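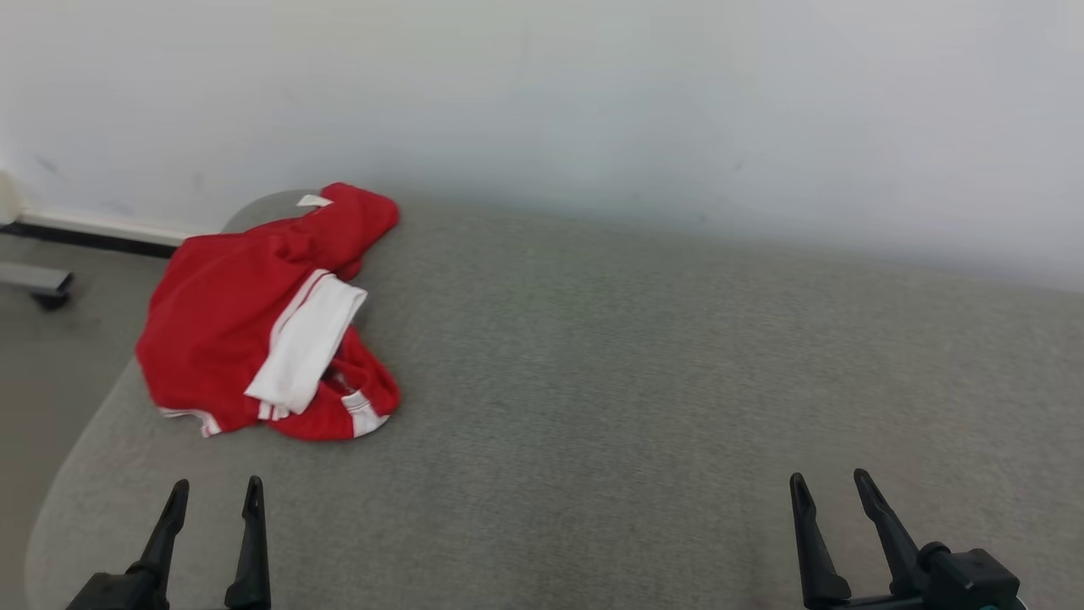 Students at Stodard High School have been taking water samples from the creek behind the athletic fields since the fall of last year, and the readings now go into a shared record that the county drainage office can open. Lleucu Landeg teaches earth science at the school and set up the sampling schedule. She spoke with us on 27 January 2019 about the method, the equipment and the gaps in the data.

The creek is a shallow channel that carries runoff from the school parking lot and from the housing north of it. Landeg said the site was picked for access. "You can walk to it inside one class period and still have time to rinse the bottles," she said. "A better stretch of water exists upstream, but it needs a bus and a signed form for every student."

The class has 23 students, split into teams that rotate through sampling, recording and lab work. Each visit covers three stations: one above the parking lot outfall, one directly below it, and one where the channel passes under the access road. At each station a team reads temperature, pH, conductivity and dissolved oxygen, then fills a bottle for turbidity and nitrate tests indoors.

Conductivity has been the most useful of these. Landeg said the readings above the outfall stay fairly steady from week to week. Below it they climb after road salt is put down. In December, two days after an ice storm, the lower station read 800 microsiemens per centimeter higher than the upper one.

"The students wanted to call that pollution right away," she said. "I asked them to write down what the meter measures. It measures how well the water carries a current. Salt is the likely cause, and we know the lot was salted, but we had no chloride test that day. So the log says 'elevated conductivity, chloride not tested.' We have chloride strips now."

The meters are handheld Batex units bought secondhand. They hold calibration for a week at most, according to Dezső Vörös, a retired lab technician who checks them against standard solutions on Friday afternoons. He keeps a separate sheet for each meter.

"One of them drifts low on pH," Vörös said. "It drifts the same way every time, so you could correct for it on paper. I would still replace the electrode. A correction that lives in one person's notebook gets lost."

He also asked the teams to change how they handle dissolved oxygen. Early on, students lowered the probe into a bucket of creek water on the bank, where pouring had already mixed air into the sample. Those readings came out high and have been flagged. The probe now goes directly into the channel and is held there until the number settles.

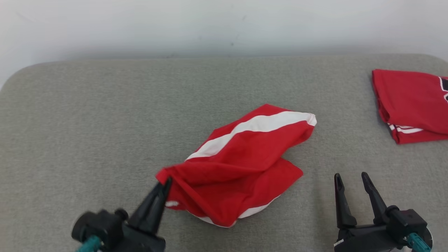
Nitrate has been harder. The school uses a color comparison kit, and two students looking at the same tube often pick different values. Landeg has them read separately and record both numbers. Where they disagree by more than one step on the color card, a third student reads the tube and all the values stay in the log.

Morena Benedetti, a junior who looks after the record, said the paper sheets caused more trouble than the kit. "People wrote the time they got back to the room, or left the units off," she said. "I changed the sheet so the units are printed in the box and the time is the first thing you fill in. I still get sheets with no station number."

Benedetti also marks each entry with rainfall for the day before, taken from a gauge on the roof of the science wing. The gauge was installed too close to an air handler and was moved in the fall. Entries from before the move carry a note.

Asked what the county does with the figures, Landeg said the drainage office treats them as screening data. They cannot be used for enforcement. An unusual reading can prompt the office to send its own crew, and that has happened once, for a cloudy discharge at the outfall. The crew's samples came back within normal limits.

"That was a good result to have in front of a class," she said. "The turbidity was real when we measured it. By the time they came, it had cleared. Both sets of numbers are in the file."

Sampling was stopped for the winter break and for any day when the bank is iced over. Landeg would like a fixed logger at the lower station to cover those days. The school has a quote for one, and she has asked for a second that includes a locking case.

The spring schedule adds a count of aquatic insects at the upper and lower stations. Students will use a kick net and sort what they collect into white trays on the bank, then return it to the water. Vörös has asked that the net be rinsed between stations, and Benedetti is drawing up a new sheet with the station number printed on it.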